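Gastivon hand kit evaluation: progress report, September

Prepared for the Ansah equipment fund

Work this period covered the second half of the trial of the Gastivon hand kit, which is offered as an add-on for full-size humanoid robots. The fund asked whether the kit is worth buying for the Kullelham site at the quoted price. We are not ready to answer that, but most of the bench work is finished.

Installation took longer than the manual allows. The wrist adapter fit without changes. The cable did not: the supplied length leaves a loop at the wrist, and the two clips in the box do not hold it close to the forearm. We have asked Fonov, the reseller, for a shorter cable or a sleeve and are waiting for a reply.

Handling tests moved from single objects to containers with something in them. Baskets are a harder case for the hand than boxes, as the handle can shift while the arm is moving. The low white platform is the standard target for these runs.

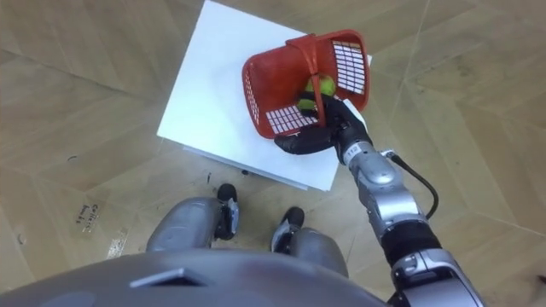 Basket handling with the Gastivon hand, tennis ball as load.

We logged 237 container runs in the period. Most of the failed ones came from the grip closing on the rim too early, before the fingers had reached the handle. A slower closing speed helped, and it is now our default setting. Loads that roll are still less reliable than loads that sit flat, and we have not yet tried anything heavier than a full water bottle.

The vendor software was updated once. The update cleared our saved grip settings, and we lost most of an afternoon entering them again. Settings are now exported at the end of each session.

Spending is within budget. About 3,000 dollars remains, set aside for spare fingertips and the replacement cable.

Next period:
Repeat the basket runs with the cable secured
Start the heavier loads
Get a written service quote from Fonov
Send the fund a recommendation on purchase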